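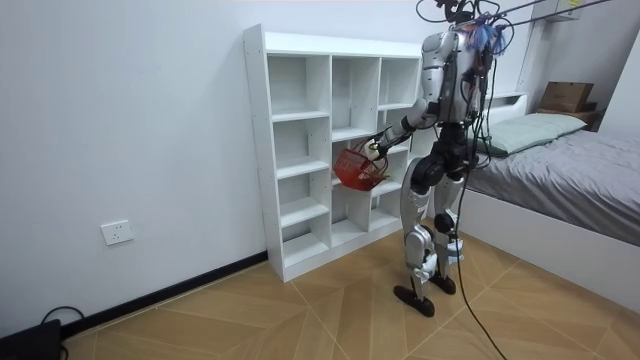 Unit 4: Collecting Demonstrations for Whole-Body Tasks

Course notes, Volkan Coşkun. Lab sections are led by Perihan Işık.

Reading before lab: the Wolitetti task sheets, section on carrying and placing.

1. What counts as an example

An example is one complete attempt at a task, from the start pose to the end pose, with the joint readings, the camera streams and a written instruction. In this course we call it an episode. A learning system trained by imitation sees only what is in the episodes. If every episode starts from the same spot on the floor, the policy will have no idea what to do from a spot two feet to the left.

The task for this unit is "put the basket in the shelf." It looks simple and it mixes three things that we treated separately in Units 2 and 3: walking with a load, stopping at a useful distance, and reaching while balanced. The red basket hangs from the hand by its handle, so it can swing. An operator who walks up quickly and reaches at once will record the swing along with everything else.

2. Setting up the room

The shelf goes flush against the wall and stays there for the whole session. Cubbies are cleared before the first episode. The bed stays in the room; it limits the path the robot can take, and we want that in the data.

Check the overhead support and the cable run before powering on. The long cable should trail behind the robot and away from the side it will step toward. One person watches the cable during every episode and does nothing else.

3. What to vary

Vary the starting position, the starting heading and the target cubby. Keep the lighting and the shelf position fixed within a session and change them between sessions. The cubbies differ in height, so draw the target from the list in the Omside logger instead of picking one yourself. Last year's groups picked for themselves, and of the first 157 episodes only 23 used the bottom row.

Change the wording of the instruction too. "Put the basket on the middle shelf" and "place the red basket in the center" should both appear.

4. Failed attempts

Keep them. Mark the episode as failed, note the time at which it went wrong, and go on. A dropped basket is one label, a missed cubby is another, and a stop by the safety operator is a third. Do not trim the end of a failed episode.

A recovery is different. If the basket catches on the edge of a shelf, and the operator backs off and gets it in, the episode is a success with the recovery flag set.

5. How much is enough

The class set will hold around 1,000 episodes when all groups have uploaded. Your group's share is posted in the lab folder. Slow, clean episodes are worth more than extra ones, and Perihan will send back any batch with missing labels.

For lab

Bring your completed room checklist and a draft list of instruction wordings. Groups using the Tokgöz controllers should calibrate them before the section begins. Uploads close at 6 p.m. on lab day.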